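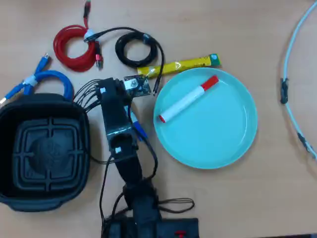
3.2 Rules for setting up the table

Good practice in tabletop manipulation starts before the arm moves, and we were delighted by how much a short written rule set gave us. The rules were drafted by Corentin Hamel and Américo Leitão at Skillmont and revised in June after a first round of 400 episodes. Two of them matter most here. Cables that count as task objects are coiled and stay in view; the arm's own wiring must be free to follow every joint through its full range. A run is stopped the moment the two kinds of cable touch — no exceptions, even late in an episode.

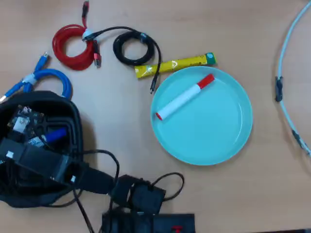
Reading time: 4 min

Figure 2. Work surface with a white marker lying in a turquoise plate, a yellow packet just above it, and coiled cables at the upper left.

The second round, 600 episodes, used the revised text throughout. Operators were asked to log any change to the layout between episodes, however small, and they did so with real care! Those logs let us trace odd grasps back to a nudged plate or a cable that had slid — a lovely result for so little paperwork. The full wording is in Appendix B.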